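Test operator, gripper and camera comparison (fixed term)

Warkon is hiring a test operator for a comparison of grippers and wrist cameras on a two-arm bench. The task is picking up and placing small electronic parts: round circuit boards, wire harnesses and small components such as solenoids. The position is 40 hours a week, starts in December and is based at our Plevby building.

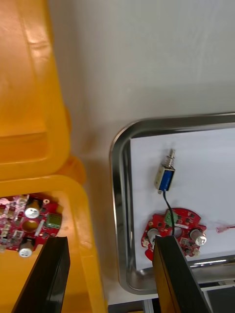 Warkon / Plevby site / Handling Test Group

We compare two sets of gripper fingers, Eta and Reinholz, along with two wrist camera positions. Both sets run through the same list of 217 picks. Parts start in yellow bins or in a steel tray lined with white paper. The bins are glossy and throw glare back at the wrist camera, so part of the work is noting which picks were made on a bright spot and how the camera image held up. The boards have notched edges and capacitors that stand up from the surface – the choice of where to grip matters, and you will record it for each attempt.

What you will do

Set out parts according to the layout sheet before each run.

Drive the arms by hand controller for the first part of each session, then start the automatic runs and watch them.

Log every pick as held, slipped, dropped or missed, with the finger set and camera position.
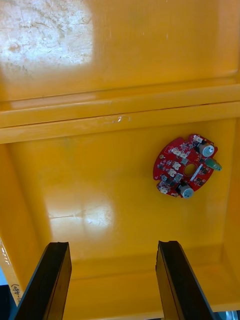 Change fingers and repeat the wrist camera calibration after each change. We train you on this in the first week.

Check boards and wires for damage after a run and pull anything bent or cracked from the parts stock.

Write a short note at the end of each shift. Half a page is enough.

What we ask for

Steady hands and patience with repeated work. You should be comfortable using a spreadsheet and reading a simple wiring diagram. Experience with robot arms is useful but not required. People have come to this job from electronics assembly, watch repair and lab work, and all of those are good backgrounds. You will be on your feet for a good part of the shift.

Safety glasses are provided. Long hair must be tied back near the arms, and no rings or bracelets are worn at the bench.
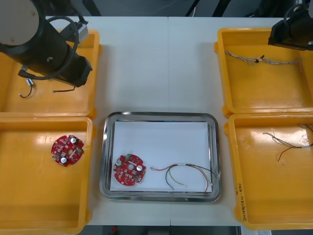 Pay, hours and length

The contract runs for 13 weeks and may be extended if the wire harness tests are added to the second round. Shifts start at 7:30 a.m. or noon, and you can state a preference. Pay follows the Warkon technician scale, step two. Parking is free and there is a bus stop at the gate.

How to apply

Send a resume and a few lines on why the work suits you to Ildikó Borbély, Handling Test Group, and quote posting 2037. No cover letter is needed. Applicants we would like to meet will be invited for a one-hour visit, which includes a short trial with the hand controller – no preparation needed. The posting stays open until the position is filled.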